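Art supply drive runs through July

Garba Community Center is collecting art supplies again for the summer drawing classes. Pencils, brushes and unopened paper are needed most. Drop them in the bin by the front desk — no need to sign in. 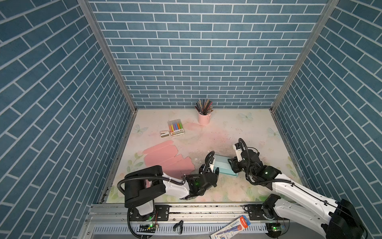
Classes are free for ages 5 to 12. Ferhat Akgül teaches the first group and Crisanto Dizon the second. Both meet in the Sundberg Room. Please send a snack and an old shirt.

To sign up, stop at the desk or call before noon.

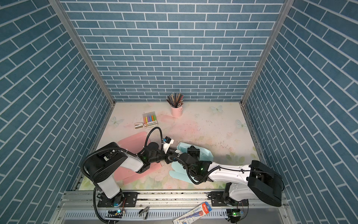 Pencils and pens in a pink holder, with a small box of colored sticks.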